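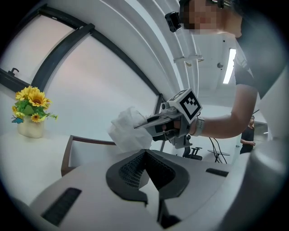
Floswood Rooms: Notes on the Tidying Collection

Welcome, and thank you for reading the notes before diving into the files. We know a README is usually the last thing anyone opens, but a lot of small decisions went into this collection and most of them are written down only here.

What the collection is about

Floswood Rooms is a record of ordinary tidying in lived-in and worked-in rooms. It covers the little jobs that fill up the edges of a day: picking up a plastic bag, pushing a chair back under a table, wiping around a vase without moving it, folding a towel that will only be unfolded again in an hour. There are 897 short recordings in this release, and each one follows a single job from start to finish.

We began with the idea of covering big weekend cleanups and soon found that we cared much more about the small stuff – the bag somebody left on a seat, the mug that has wandered into the wrong room. Those jobs are over in a moment, and people do them in wonderfully different ways.

The rooms

The recordings come from 13 rooms, spread over two buildings at Staledside. The rooms were left furnished the way the people using them liked them, so you will find office chairs on wheels next to wooden chairs, small round side tables next to large white ones, and flowers in places where a stricter planner would have wanted a clear surface. Please don't treat the decorations as clutter! A vase of artificial sunflowers belongs where it stands, and the notes for each room say so. The things that are meant to be tidied are listed separately, in a file called items.txt inside each room folder.

Light varies a great deal. Several rooms have wide windows, and on a bright day the view outside goes pale and washed out. We kept those recordings in, and you may want to sort them out yourself if your work depends on even light.

The objects

There are 39 kinds of object in the list. The largest group is soft things: dish towels, napkins, socks, cloth shopping bags, and plastic bags of every sort. Plastic bags turned out to be the subject we argued over most. A thin, see-through bag changes shape every time it is touched, it hangs in folds that are never the same twice, and it is hard to say where its edges are. In the end we settled on three words for its state – flat, crumpled, and knotted – and if a bag was somewhere in between, we chose "crumpled" and moved on.

Hard objects were easier. Cups, boxes, books and pens are labeled by what they are and where they ought to go, and we didn't try to describe every color.

How the labels are written

Each recording has a one-line label in plain English, such as "pick up the crumpled bag and put it in the bin." We wrote them the way you might ask a friend for a hand, with no special vocabulary. A second line gives the place where the object started and a third gives the place where it ended up. If the job was left unfinished, the third line says "not done," and we would ask you to keep those recordings in your counts. Real tidying gets left half done all the time, as anyone who shares a kitchen will know.

People and privacy

Faces are blurred. Name tags, mail and anything else with a personal detail on it was put away before recording. If you spot something we missed, please write to us and we will take the file down while we check it.

Known gaps

Kitchens are thin in this release, and bathrooms aren't covered at all. Most of the bags are white or see-through, so dark trash bags are badly represented. In two of the Uto folders the room names were swapped and then swapped back, and a few old labels may still carry the wrong one.

Citing and sharing

You are welcome to use the collection for study and teaching. Please credit it as "Floswood Rooms, Workneh release" and keep this README with any copy you pass along. Corrections to labels are very welcome, even tiny ones – send us the folder name, the line as it stands, and the line as you think it should read.

Last updated 09/05/2025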